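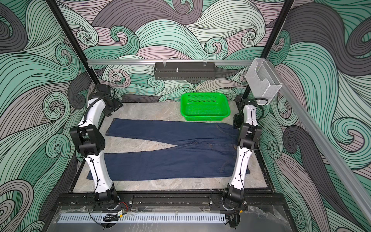
Hurnov Garments, data card

Version of 30th January

Summary

Hurnov Garments is a set of teleoperated demonstrations of two robot arms folding clothes on a flat table. It was collected to train imitation learning policies for bimanual work with cloth. The current version has 477 episodes. Of these, 103 are with jeans, and the rest are with T-shirts and small towels.

Task

At the start of an episode the garment lies flat on the table. For jeans, the waistband is toward the right arm and the hems are toward the left arm. The operator brings one leg over the other, then folds the legs toward the waistband. The episode ends when both grippers have released the cloth and moved up.

We did not ask the operators to make the start position perfect. One leg can be at a small angle, and the hem can be spread open. Please keep this in mind if your method expects an aligned garment.

Contents of one episode

- joint positions of both arms, measured and commanded
- gripper opening, left and right
- color video from the fixed camera
- a short text instruction in English
- a success label, given by a person after watching the video

All streams are resampled to 30 frames per second. Episodes are stored in one folder per garment type. The train and test lists are in the folder "splits". The test list contains garments which do not appear in training.

Background

The walls of the cell are covered with patterned paper. The pattern is changed between sessions, so a policy should not learn to depend on it. The name of the pattern is in the field "wall" of each episode. In the Wornia sessions this field is missing and we could not recover it.

Known problems

In 3 episodes the left gripper signal stops before the end of the video. They are listed in exclude.txt and the loader skips them by default.

Dark denim has low contrast in the creases. Our segmentation masks are less exact there, mostly near the crotch seam and the pockets.

Failed folds are kept in the set. If you need only good ones, filter by the success label.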